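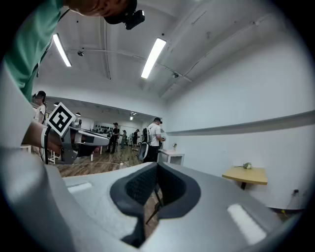 # Kirnholm Household Words

Reading time: 8 minutes

Print this page | E-mail this page

Welcome, and thank you for taking an interest in our word list! Kirnholm Household Words is a collection of the everyday terms people in and around Kirnholm use for the things they do at home: the washing, the mending, the putting away, the arguing over whose turn it is to see to the bins. It started as a notebook that Angeliki Lambrakis kept by her telephone, and it has grown into a set of plain text files that you are welcome to read, borrow and build on.

## What you will find

There are 547 entries in the present version. Of those, 484 have at least one example sentence, written down as close as we could manage to the way it was said. The rest have a meaning only, and we would dearly love sentences for them.

The files are:

- `words.csv` — the main list, one entry to a line
- `sentences.csv` — the example sentences, tied to the main list by entry number
- `places.txt` — the short names we use for villages and parts of town
- `CHANGES.md` — what has been altered and when, in rather more detail than most people will want

## Columns in words.csv

| Column | Meaning |
|---|---|
| `id` | Entry number. These never change, even if a word is withdrawn. |
| `word` | The word or phrase in its commonest spelling |
| `other` | Other spellings, with a semicolon between them |
| `meaning` | A short meaning in ordinary English |
| `room` | Kitchen, yard, stairs and so on, or `any` |
| `place` | Where we heard it (see `places.txt`) |
| `age` | `older`, `younger` or `both`, going by the people who gave it to us |

A line looks like this:

`212,slatherby,slatherbie;slathby,a cloth too far gone for dishes but good enough for floors,kitchen,KH,older`

## How the words were gathered

Mostly by sitting in people's kitchens and being given far too much cake. Angeliki did the early visits with a list of 8 questions (what do you call the cupboard under the stairs, what do you say when milk is on the turn, and so forth), and let the talk wander from there. Styliani Politis typed everything up and sorted out the spelling, a job that took her most of one winter and a good part of the spring after it.

Each word had to come from two people in different households before it went in. We bent that rule for a handful of words that were simply too good to lose, and those carry a star after the meaning. A word known only to one family is still a word, in our view, but you may want to leave the starred ones out if you are counting anything.

## Spelling

Hardly any of these words had been written down before, so please don't treat our spelling as gospel. We went with whatever the first speaker thought looked right. If two people disagreed, the second spelling went under `other`, and peace was kept. In `CHANGES.md` you can follow the long affair of "flinnock" and "flinnick" — a bit of fluff that won't be swept up — if you have an evening to spare.

## Known gaps

- The lower end of town is thin. We had fewer invitations there.
- Words for cooking far outnumber words for ironing.
- `age` is blank in a good many early entries, which were made before we thought to ask.
- Swear words were offered freely and are not included.

## Using the list

You may copy it, print it, teach with it or turn it into a quiz for the pub. We only ask that you mention Kirnholm Household Words somewhere, and that you pass corrections back to us so the next person benefits too. The next version is planned for March, and new words sent in before then will very likely make it.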